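Chapter 3
The Sink and What Belongs Around It

I learned to wash dishes in my aunt's kitchen, standing on a crate, at a sink so deep I had to lean in up to my armpits to reach the plug. I hated that sink. I also judged every other sink I met against it for the next twenty years, and I suspect you have one like that in your own past. So before you read any further, go and stand at the sink you use most. Put your hands flat on the bottom of the basin. If your back bends to get there, write that down, we'll come back to it in section 3.2.

In the last chapter we dealt with storage, and I asked you to draw your own cupboards and mark which doors you open every day. Keep that drawing handy! The sink is where most of those journeys start and finish. A plate leaves the cupboard, goes to the table, comes back to the counter, gets scraped, washed, stood up to drain, and then (if you live with tidy people) goes home again. When I kept a log in my own kitchen for one week in September, I wrote down 327 separate trips to the sink. I live with one other person and a cat. I was pretty shocked, and then I made a cup of tea, and that was another trip.

Let's start with how the basin meets the counter, as it decides so much of what comes later. A drop-in sink hangs by a lip that rests on top of the countertop. It's easy to fit and forgiving of a rough cut, but the lip catches crumbs and you end up poking at it with an old toothbrush. An undermount sink is fixed from below, so you can sweep water and scraps straight off the counter into the bowl. The price you pay is at the cut edge, which is on show and has to be finished properly. My first undermount was in a rented place on Jacobs Street and the seal had gone along one side, and I spent a whole winter wiping the inside of the cabinet. I still prefer them.

Next is the shape of the basin. Rectangular bowls with fairly straight walls give you the most usable floor, and that matters more than you'd think, because it lets you put things inside the sink and still have room to work.

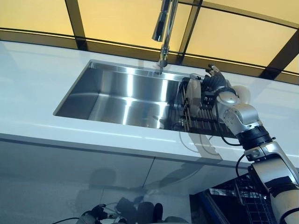 A rack in the basin is my favorite arrangement for a small kitchen, and I'll happily argue with anyone about it. The drips go where drips should go, and the counter stays free for chopping. Stand the rack hard up against one end and you keep the rest of the bowl for washing. Plates want to be upright, with a gap between them, and you want to be able to take hold of one by its top edge and lift it out without disturbing its neighbors. Upright wires do this well. The flat, shallow kind of rack is fine for cups but hopeless for dinner plates, which lean over and stick together.

There are drawbacks, of course. You lose part of the basin for as long as the rack is in there, so a big roasting pan becomes a nuisance. Metal feet can mark a steel bottom. And a rack that lives in the sink gets splashed with dirty water unless you rinse carefully. My friend Tumelo Ntuli lifts hers out every time she cooks and hangs it on a hook, and she tells me I'm lazy for not doing the same. She has a point.

Then the faucet. A tall spout with a pull-down head will reach into corners and fill a stockpot standing on the counter, but height brings splash, especially over a shallow bowl. Mine stands about 16 inches above the counter and I've learned to open it gently. When you're choosing, think about what sits behind it too. If there's a window that opens inward, a tall faucet and a window frame will meet sooner or later - ask me how I know.

And light! Washing up with the light behind you means working in your own shadow. A window or a glowing panel behind the sink is lovely company, but you'll still want a lamp overhead so you can see whether the fork is clean.

Before you go on to 3.1, please do the following. It should take one evening.

Measure from the floor to the bottom of your basin, and from the floor to your elbow.

Note where wet things stand to dry, and how far that is from the cupboard they go back to.

Wash and dry one full meal's worth of dishes, and mark on your Chapter 2 drawing each place where you put something down simply to free your hands.

Bring the drawing with you to the next section, where we'll start with basin depth and the trouble with my aunt's crate.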